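29/03/2026
Wemside workroom, pressing and interlining tests

Carried on with the fusible interlining trial. Yaryna had cut the swatches from the Trindade roll before I got in, so I went straight to pressing. Dry iron first, then a damp cloth, 8 seconds each, same pressure as far as I can manage by hand.

Dry pressing lifted at the corners on 3 swatches. The damp cloth ones held, but two show a faint shine on the face side. Severyn thinks the soleplate is too hot and wants it turned down before we blame the fusible. Fair point – the dial has never matched the thermometer.

Shrinkage: marked a 90 cm length on the warp and put it through the steam. Left it flat to cool. Will measure tomorrow, no use doing it while it is still relaxing.

Thread: the Stodeo reel keeps fraying at the needle. Changed to a size 90 needle and it ran better. Ask Marichka if she still has the old stock from August.

Collars. The roll line wants to sit lower than the pattern says once the interlining is in. I unpicked one under collar and trimmed it by 3 mm. Lies flatter now, though the points need another go.
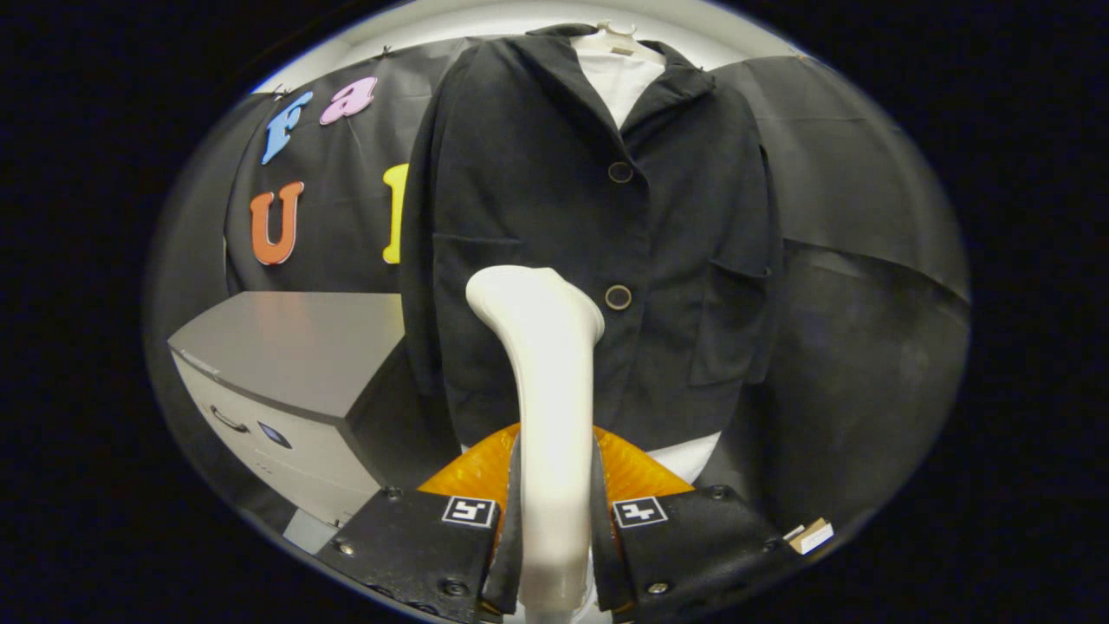
Black jacket on the hanger, wide notched collar, two buttons, flap pocket.

Ivan needs the pattern pieces back by lunchtime. Piece 19 is missing from the envelope – check under the cutting table.

To do: turn iron down and repeat damp cloth set, measure warp length, order more chalk.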